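4.3 Registro de lecturas y resumen trimestral

Con Varkon puede anotar los libros leídos, separar los audiolibros de los impresos y generar un resumen por trimestre. Antes de empezar, compruebe que la biblioteca personal está creada (apartado 4.1).

1. Abra el menú Lecturas y pulse Añadir título.
2. Introduzca el ISBN de 13 cifras. Si el libro no lo tiene, escriba título y autor a mano.
3. Seleccione el formato: papel, electrónico o audio.
4. Indique la fecha de fin. Los títulos sin fecha quedan en la lista Pendientes y no entran en el resumen.
5. Pulse Guardar.

Nota: la biblioteca admite 3.000 títulos. Las notas de lectura tienen un límite de 1.000 caracteres – los espacios cuentan.

Para generar el resumen:

1. Vaya a Informes > Trimestre.
2. Marque los formatos que desea incluir.
3. Elija el orden: por fecha, por autor o por valoración.
4. Pulse Crear. El informe se guarda como borrador.

Precaución: al borrar un título se eliminan también sus notas y su valoración. La operación no se puede deshacer. 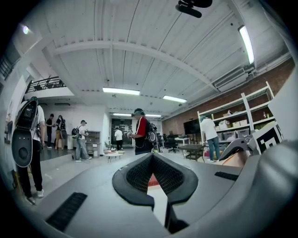 Fig. 13. Espacio de trabajo con cubierta blanca ondulada.

Las relecturas se registran como entradas nuevas con la casilla Relectura activada. Si el contador muestra un libro dos veces en el mismo trimestre, revise esa casilla en ambas entradas y vuelva a crear el informe – el borrador anterior se conserva en Archivo.

Para exportar la lista a un blog, consulte el apartado 4.4.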